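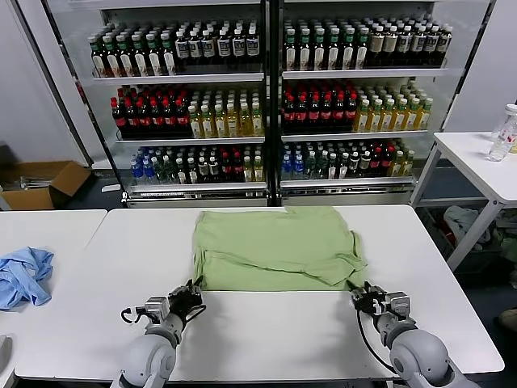

**图 4** 双臂工位折叠浅绿色 T 恤。两侧夹爪夹持衣物下方两角，下缘已形成双层。

## 5 折叠工位引入后的岗位变化

### 5.1 场景与人员

本节讨论 Fekano 公司 Brundport 整理间在引入双臂折叠工位（内部代号 Bright，下文沿用）之后，操作人员的日常工作发生了哪些变化。前一节给出的是系统层面的结果，这里换一个角度，从站在台子旁边的人说起。我们必须承认，写这一节的过程是整个项目里最让人兴奋的部分：很多在算法指标里完全看不出来的东西，跟班坐上一个上午就全都冒出来了。

整理间的任务听起来很简单。衣物经过清洗和烘干后送到台边，由人抖开、摊平、折叠、叠放，再按尺码和颜色归组。引入 Bright 之前，这些步骤由同一个人从头做到尾；引入之后，折叠一步交给机械臂，摊平一步由人和机械臂共同完成，抖开、检查、归组仍由人负责。参与研究的操作人员共 8 人，均在该岗位工作过至少一个完整的换季周期，知道旺季是什么样子。全体人员都接受了访谈，其中两位，Aisyah Ngau 和 Marlina Wijaya，还同意我们在调试期内全程跟班记录，因此下文引用她们的话较多。两人均已阅读本节初稿，并修改了其中关于工序名称的几处错误（我们原来一直把“理边”写成“整边”，在她们那里这是两件事）。

记录从四月开始，以折叠循环为单位。一个循环从衣物被放上主台算起，到折好的衣物离开主台为止。我们共记录了 1567 个循环，其中 153 个循环出现过人工介入。所谓人工介入，指操作人员在机械臂暂停后用手接触主台上的衣物，重新摊平后再放行也计算在内；只是站在旁边看、没有伸手的情况不计。这个定义偏严格，有些循环里人只是轻轻拨了一下袖口，也被记了一次。我们宁愿多记，后来也证明这些“轻轻一拨”恰好是最值得研究的材料。

### 5.2 从“折”到“摊”：动作重心的转移

最先变化的是手上的动作。人工折叠时，摊平和折叠几乎是连在一起的：熟练的人把衣服甩到台面上，衣服还没完全落稳，手已经捏住了肩线和下摆。摊得不够平也没有关系，折的过程中顺手就纠正了。Ngau 给我们演示过一次，速度快得让负责计时的同事按错了两回秒表，我们当时全都看呆了！

Bright 没有这种“顺手”。夹爪从台面两侧伸过来，捏住下方两角，提起，向上翻，再松开。只要一角夹得浅了一点，或者袖子原本压在衣身下面，后面的折线就会一路偏下去。于是操作人员把过去分散在整个折叠过程里的判断，集中到了机械臂动作之前的那几秒钟。袖子有没有翻出来，领口朝哪个方向，下摆是否和台边大致平行，这些都要在放行之前看清楚。

Wijaya 在访谈中是这样说的：“以前我是用手在看，现在要先用眼睛看完，再让它动。头几天很不习惯，手总想伸过去。后来我发现，摊得好的时候它折得真的很整齐，我就开始跟自己较劲，想让它一次过。”

“想让它一次过”这句话，后来在别的访谈里以不同的说法反复出现。我们原先的假设是，工作内容被拆开之后，人对结果的投入会下降，毕竟最后那一下已经不由自己完成。记录给出的情况要有趣得多。操作人员很快发展出一套自己的摊平手法，并且互相比较。有人习惯先理两侧再理下摆，有人坚持从领口往下推，还有人会把袖子故意斜放一点，认为这样夹爪翻下摆时不容易带起袖口。这些手法没有一项写在我们提供的操作说明里。

我们把其中三种手法复现到测试台上，结果见表 6。在 T 恤类衣物上，斜放袖子的做法对下摆翻折的帮助最为稳定；在长袖衣物上它没有优势，有时还会带来多余的折痕。提出这一做法的正是 Ngau，她听到长袖的结果后毫不意外，说长袖她本来就不这么摆，是我们没有问。这条意见我们认真记下了，并据此在后续访谈中加了一个问题：“这个办法什么时候不用？”

### 5.3 节奏、等待与两张台子

第二个变化在节奏上。人工作业时，每个人的节奏是自己的，快慢随手感和衣料走。Bright 的节奏相对固定，放行之后，人面前突然空出一段时间。这段时间不长，去做别的事不太够，干站着又嫌久。在调试期的前几个班次里，访谈中提到最多的一个词就是“等”。

我们一度打算通过加快机械臂动作来缩短等待，并且已经调好了一组更快的轨迹参数。操作人员给出的办法更直接：在主台左侧并排放第二张台子，下一件衣物先堆在那里，等待的时间就用来翻看它的面料、标签和污渍。等主台腾出来，这件衣物已经检查完毕，拿过来就可以摊。我们照做了，快速参数至今没有启用过，因为在新的安排下，人和机械臂的节奏已经对得上，再快反而会让检查变得仓促。

这个安排还带来一个意料之外的好处。过去检查和折叠混在一起，发现污渍往往是在折到一半的时候，衣服已经折了三分之二，又要拆开送回去。现在检查提前到了副台上，问题衣物根本不会进入主台。操作人员认为这是整个改造里最实在的一项收获，而它完全来自她们自己的提议。作为系统的设计者，我们读到这部分访谈记录时格外高兴。

也有人对新节奏有保留意见。一位操作人员指出，过去做到顺手的时候可以一口气折很多件，脑子里什么都不用想，那是一天里最轻松的一段。现在每一件都要停下来判断一次，“身体不累，眼睛累”。我们没有在本研究中测量视觉疲劳，这里只如实记录。作为应对，班组把负责主台的时段缩短，与归组岗位轮换，换岗时间由班组自己商定，目前固定在上午十点和下午三点。 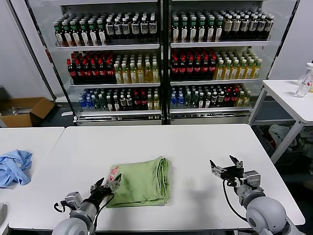
折好的衣物以方块形式留在主台上，之后如何离开主台，是调试期里讨论得最热烈的一件事。最初的设计由机械臂把方块平移到台边，再由人取走。操作人员普遍不喜欢这一步，理由是平移时底层容易起皱，而自己伸手拿起来放到归组筐里，一个动作就够了，还能顺便摸一下厚薄是否均匀。厚薄不均通常意味着某一层里裹着翻折的袖口，光从上面看不一定看得出来，手一托就知道。

我们采纳了这个意见，取消了平移。夹爪松开后退到衣物旁边悬停，人看到指示灯变色再取件。取消一个自动化步骤，在工程上多少有些舍不得（那段平移轨迹我们调了很久），可是用过之后的评价非常一致，没有一个人希望改回去。更重要的是，用手取件这个动作成了一次自然的质量检查，它替代了我们原本计划加装的侧向测厚装置。

### 5.4 人工介入的含义

前文提到的 153 个介入循环，在系统评估里通常会被当作失败来统计。从岗位变化的角度看，它们的含义丰富得多。我们请 Ngau 和 Wijaya 与两位作者一起回看了全部介入循环的录像，逐个讨论当时为什么伸手。讨论分几次进行，每次都比预定时间长，主要是因为她们总能从画面里指出我们没有注意到的细节，一停下来就是十几分钟。

按照她们的说法，介入可以分为“救”和“修”。“救”是指机械臂已经做错了，比如只夹住了一层布，下摆翻上去时前后片分开，人必须停下来重新摊开。“修”则发生在机械臂没有明显错误的时候：折线略有偏斜，或者某处起了褶，系统的视觉检查判定合格，人却觉得不够好，于是暂停，伸手抚平，再让它继续。

两类介入对系统改进的价值很不一样。“救”指向抓取本身的问题，我们在第 4 节中已经讨论过夹持深度的调整。“修”指向的是标准问题，也就是说，合格的标准到底由谁来定。我们最初设定的折线偏差阈值来自客户的书面规格，而操作人员手上的标准比书面规格更严。Wijaya 的解释很干脆：客户收到货时看的是一整摞，单件偏一点点没关系，一摞叠起来每件都朝同一边偏，就很难看。

据此我们修改了检查逻辑，在单件阈值之外，加入了同一摞衣物之间的偏差方向比较。这项改动的代码量很小，操作人员却立刻感觉到了区别。有人在班后反馈表上写道：“它现在看得懂一摞了。”这句话后来被班组写在了工位旁的白板上，一直没有擦掉。

还有一点值得单独说明。介入次数本身并没有随时间单调下降。熟悉系统之后，“救”的比例减少，“修”的比例上升，因为人有了余力去关注细处。如果只看介入总数，很容易得出系统没有进步的结论。我们建议同类研究在报告人工介入时至少区分这两种情况，并且让介入者本人参与分类；研究人员单独分类的结果与她们的分类在不少循环上不一致，其中大部分经过讨论后，我们接受了她们的判断。

### 5.5 技能的命名与传授

人工折叠的手艺在整理间里一直靠看和跟。新人站在熟手旁边，看几天，上手，再由熟手纠正。这种方式有效，却很难写下来，因此也很难在岗位评定中得到承认。Bright 引入之后，出现了一个我们事先没有料到的变化：操作人员开始给自己的动作起名字。

起因是与我们的工程师沟通。要说明机械臂在哪里出了问题，就得说清楚人当时是怎么摆的。“斜袖”“推领”“压缝”这样的词先出现在故障记录里，随后进入交接班的口头说明，再后来成了带新人时的标准用语。到调试期结束时，Ngau 已经把这些词整理成一份手写的单子，旁边画着小图，贴在副台一侧的墙上。她画的袖子比我们操作手册里的插图清楚得多，新版手册已征得同意，直接采用了她的画法。

班组长告诉我们，过去评定技能等级时主要看每班件数，目标是 200 件，达到就算熟练。折叠交给机械臂之后，件数更多地取决于设备，再用它衡量个人显然不合适。Fekano 目前试行的评定办法改为考察摊平质量、副台检查的漏检情况，以及能否判断何时需要暂停。操作人员对新办法总体欢迎，也提出了具体的担心：漏检容易统计，及时发现问题却不容易被看见。一个人如果在副台上挑出了许多有污渍的衣物，主台这边只会显得风平浪静。为此，班组要求在记录中增加“副台退回”一栏，由退回人自己填写原因，目前已经在用。

我们对这一变化抱有很大的热情，同时也清楚它依赖于若干条件。Brundport 的班组人员稳定，彼此熟悉，管理方愿意在调试期内暂不考核件数，工程师每天都在现场，提出的意见往往当天就能看到回应。访谈中多人提到，如果意见说出去之后迟迟没有下文，她们大概说过一两次就不会再说了。在 Pruvport 的第二处整理间，工程师每两周才到场一次，情况会有多大不同，目前还没有足够的记录可以比较。

### 5.6 对工位设计的修改

综合上述观察，我们对 Bright 的工位设计作了以下修改，后续章节中的实验均在修改后的配置上进行：

- 主台左侧固定并排放置副台，两台高度一致，台面均为白色。
- 取消折叠完成后的自动平移，改为夹爪悬停、人工取件。
- 放行按钮由台面前缘移至副台一侧，检查完毕后不必再绕回主台正面。
- 质量检查加入同摞偏差方向的比较，阈值由班组与客户代表共同确认。
- 介入记录区分“救”与“修”，由介入者本人在班内标注。

其中放行按钮的位置改过两次。第一次移到副台远端，伸手时袖子会扫到待检的衣物；第二次移到靠近两台接缝的一侧，Wijaya 试用了一个上午之后表示可以，此后没有再动。按钮改位后的循环时间单独统计，未与改位前的数据合并，分组结果列于附录 B。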